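Print this page
E-mail this section

3.2 Building the cell in the shared workshop

We did nearly all of this in the back half of the Stinen workshop, in the evenings, with whatever bench time the furniture people left us. I'd wanted a steel plate to work on. Karthik Bepari talked me into a maple board instead (he had one going spare, and it was flat enough once he'd been over it with a scraper), and I'm glad he did! It is kinder to a tip that comes down too far, and mine came down too far a lot in April. The board sits on the perforated table and is held by fasteners along its front edge, so we can take it off when somebody needs the table back.

For things to push about we used small plastic shapes in four colours: cylinders, stars, a cube, a heart and so on. The arm has no fingers in this part of the work, just a rod with a rounded end, and everything it does it does by nudging. Figure 4 shows a layout with the blocks in two loose lines and the rod over bare wood to the right of them.

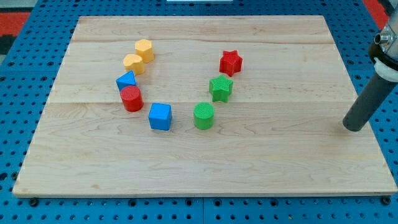
Figure 4. Blocks on the maple board, with the pushing rod at the right.

Abimbola Tamuno, reading an early draft, wrote back that she would drop the stars altogether, "because a star turns when you push it on a point and then you're measuring luck, and you've only got 300 pushes to spend". I went back and forth on this. She's right that they spin, and the cube does too if you catch it near a corner, but a home-built arm ought to cope with awkward shapes, so the stars stayed in and we report them separately in Section 5.

The bit that ate most of our time was the height of the tip. We settled on 2 mm of clearance, checked with a feeler gauge before each session, and a slow approach speed that Olanrewaju Nwachukwu calls painful. The controller code runs on an old laptop under the bench, and a full session takes around 12 minutes, plus however long it takes me to put the blocks back out by hand.

Print this page | E-mail this section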